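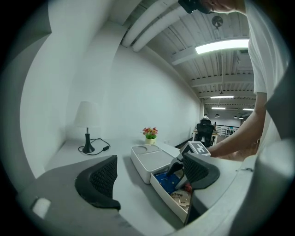
Desk work with the hand-held grippers, drawer open.

How did your workplace change once the robots came in?

Posted by sollex_newbie, 06/04/2018

Hi all! We're a small office in Stedport and our company is about to start teaching robots to do desk chores. People would put on hand-held grippers and do the jobs themselves first, so the machines have something to learn from. I'm excited, but a couple of my coworkers are worried about their hours. If your office has done this, what changed for the regular staff? Did anyone get new duties? And is it hard on the arms?

derkach_desk2

Oh, I love this question! We began in September and I went from filing to what they call demonstrating, and I'd never go back. You do a small job, you put everything back the way it was, you do it again. My best week was 701 runs (I kept the printout!). Nobody here lost hours, but the jobs did shift. Two of us demonstrate, one sets up the desks, and the person who used to order supplies now also picks which objects we practice on, and she's really good at it.

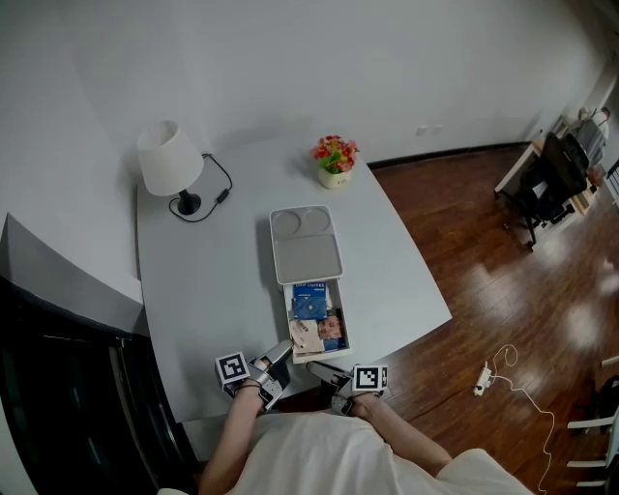 Small packets were what taught me the most. When you grab one with your fingers you never think about it, and then you have gripper jaws on both wrists and suddenly you care a lot about which way a packet is facing. A desk organizer with a pull-out drawer is great practice for that. Put in something like a drip coffee packet with a couple of other ones, leave a lamp cord looped across the desktop like it would be in real life, and go slow. My supervisor wanted 100 clean runs before I moved on to the next task, and I went home grinning.

On the arms: yes, you feel it in week one, mostly the forearms. Ask for short turns and a chair at the right height. Some jobs I like better standing up. Also ask now whether the new duties will be put in your job description, we had to go back and fix that later.

petov_fan

Same as above more or less. We've got more than 2,000 runs saved at our place. Pay stayed the same which some people grumbled about, but I think the work is more fun than data entry. Get the wrist straps adjusted for each person!!

sollex_newbie

Thank you both, this is so helpful! I'm passing the job description tip to my coworkers today. Did you share grippers between people or does each person get a pair?

derkach_desk2

Shared. We wipe them down at every switch and write our strap setting on a sticky note.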